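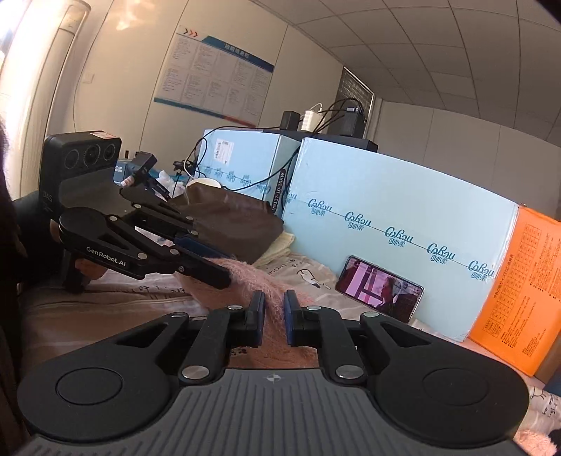
[skolleck-handling] Re: Draft rules for two-handed garment work

From: Golnar Asadi
To: skolleck-handling list

Hi all,

I read Parviz's draft twice last night and I'm so glad this is finally getting written down! My comments are mixed in with his text, and I'm keeping his section numbers.

Parviz Mohammadi wrote:
"2.1 Both grippers should be in view of each other's cameras before either one closes on the garment. 2.2 Close on a fold, never on a single layer of knit."

Yes to both, and I'd move 2.2 to the top. Knits are where we lose the most takes at Dernport. Of the last 90 sweater takes we reviewed, 32 went back, and most of those were single-layer pinches that stretched the stitch. A bunched fold with a pad on either side of it is so much kinder to the yarn (cable knit especially, all those ridges!). Could we say "at least two layers" in the rule? People at Jirkel read "fold" as "a neat fold" and spend ages smoothing things out first.

Parviz Mohammadi wrote:
"2.3 Other objects on or near the work surface may stay, provided they don't touch the garment."

Love this one. Our old Akbari checklist wanted everything cleared away, and the takes all ended up looking alike. I'd only add that loose cables should be kept out of reach of the fingers.
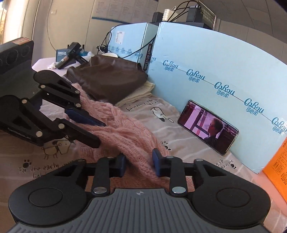 Do both hands have to let go at the same time?

Either hand may open first, as long as the other one is holding still when it does. If both are moving, finish the motion and then release.

I'd put that in as 2.4, in pretty much those words, as it comes up with every new operator.

On section 3, Parviz suggests 100 takes per garment before switching to another one. That feels high to me. We stop at 70, and by then people's wrists have had enough anyway. Maybe make it a ceiling and let each site go lower?

One more for section 3: starting positions. The draft says "garment flat, centered," and I'd really like to loosen it. A sweater that's loosely bunched, with a sleeve trailing off to one side, is a perfectly good start and much closer to what a robot will meet in a real bedroom.
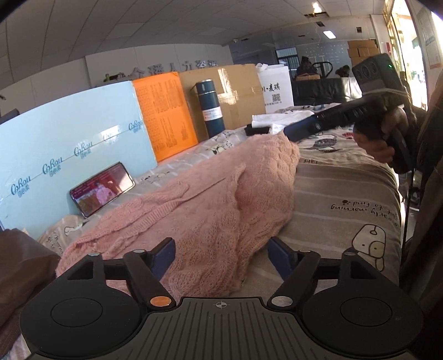

So my wording would be "any resting position, with the whole garment supported by the surface," and then a short note telling operators to change it between takes.

Small stuff: 1.3 and 4.1 both cover wiping the finger pads, with different intervals. I prefer the one in 4.1. Also "gripper" and "tool" are used for the same thing all through section 1.

Parviz, if you send the next draft in January I can try it with our afternoon group and post what they trip over. Really nice work on this!

Golnar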